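Cable bench FAQ. For anyone using the sorting table at Ulgate, updated December. Typed in a rush between jobs, shout if something's wrong. Nesrin

## Where do I start?

At the cream table. One cable out at a time, please. Not five. Work it over the middle so you've room either side and nothing slides off the edge.

## Which cables are we even sorting?

Network leads mostly, the short ones from the Gavbridge office clear-out. Phone leads and chargers go to Miłosz, he has his own system, don't ask me.

Blue ones first as there's more of them than anything else. Hold it by both ends of the bit you're checking, keep that bit straight, look for nicks in the sheath, then move along. 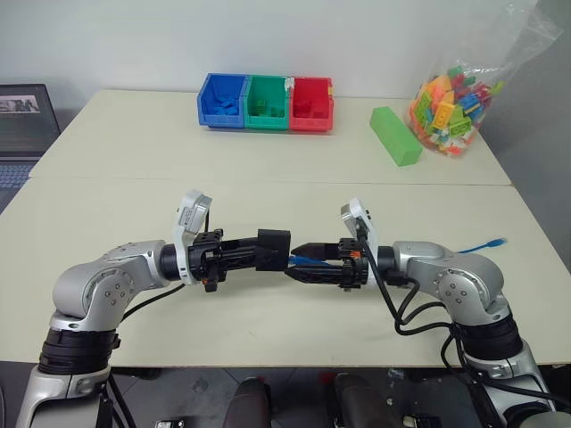 *Blue cable, held straight over the middle of the table.*

## How long do I spend on each?

Half a minute. If you're still wondering after that it's a "don't know", see below.

## What do the colours mean?

Bins are at the back, blue green red, left to right. Match the colour of the thing to the colour of the bin. That's the whole system. Dirk wanted labels by length as well, we tried it for a morning and went back.

Please keep them in that order. People reach without looking and then we get green in the red and someone (me) has to tip the lot out. 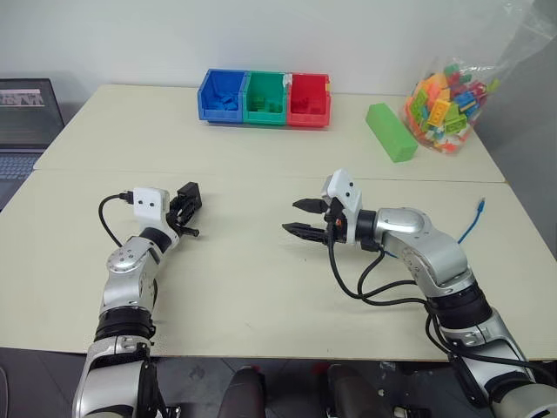 ## Can I move the bins nearer?

No. Back of the table, side by side, open fronts towards you. Closer in and you've nowhere to lay a long lead out.

## What if it's not blue, green or red?

Grey, black, white, that horrible yellow: cardboard box under the window. Jolien takes it to Claltthorpe when it's full. Same for anything with two colours, don't sit there deciding.

## How full is too full?

Well before the top. If bits are poking out the front, empty it into the matching crate and carry on. Small pieces go to the bottom and get forgotten, so have a quick feel round before you put the bin back.

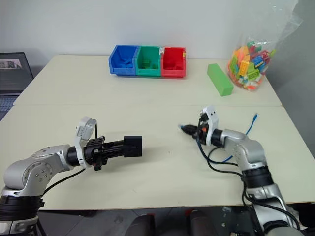
Crates hold 50 leads each, give or take nothing, becuase Taras weighs them and he will know. Full crate, lid on, tape across, colour written on the tape. Stack by the door and leave the walkway clear.

## Do I coil them?

Anything longer than your forearm, yes. Loose loop, one velcro tie. Not tight round your hand, it kinks them. Short ones just drop in.

We had 233 ties at the last stock check so no excuse. Drawer under the kettle.

## What about adapters and little boxes?

Not in the colour bins. They weigh more and scuff the plugs. Pick it up by the sides, turn it so the ports face you and look in each one. You want:

- nothing left in the port
- latch notch not chipped
- metal surround not bent
- no fluff (there's always fluff)

Then it goes in the Geerts tray, ports up. If you can't tell what it's for, same tray, sticky note on it saying "??". Taras goes through those around 30 at a time.

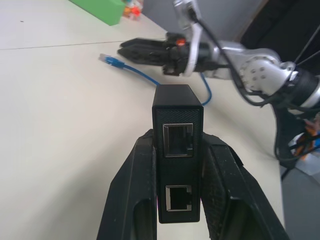
*Small black box with two ports, both empty. Sides only, fingers out of the sockets.*

## Broken clip on the plug, keep or bin?

Keep if the cable's good. Separate tub, Dirk puts new ends on. Cut or crushed sheath is scrap, don't be kind to it.

## I don't know what this is

Shelf 26, far end. Note with your initials so we can ask you were it came from. Don't put it back in the pile, it just comes round again.

## Tea on the table?

No. Window sill.

## When do we stop?

Half four, then wipe down, bins back in order, ties in the drawer. If you're halfway through a crate leave the lid off so the next person knows. Anything else, ask Miłosz or me.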